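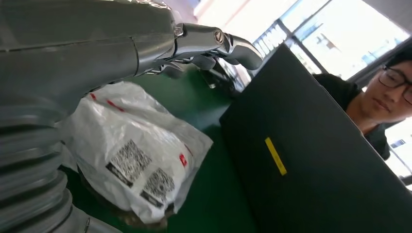
A robot hand over a plastic mailing bag on a green tabletop.

Budgeting for a parcel-handling robot

Budgeting for a parcel-handling robot means pricing the arm, the hand and all the stuff people forget (I forgot plenty when I did ours at Sturkbridge!). The arm is usually the big line. Hands come next, and soft mailers are harder on them than boxes, so I'd plan for 2,000 trial picks before signing anything. 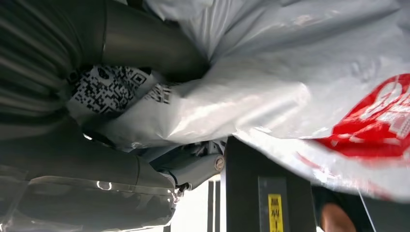
Spares deserve their own line too. Maureen Greenwood at Heywood keeps two sets of fingers on the shelf, and I've copied her – waiting six weeks for a part is no fun at all. Then there's training, floor space and the service contract, which I'd get quoted separately.

See also: Leasing a robot arm; Service contracts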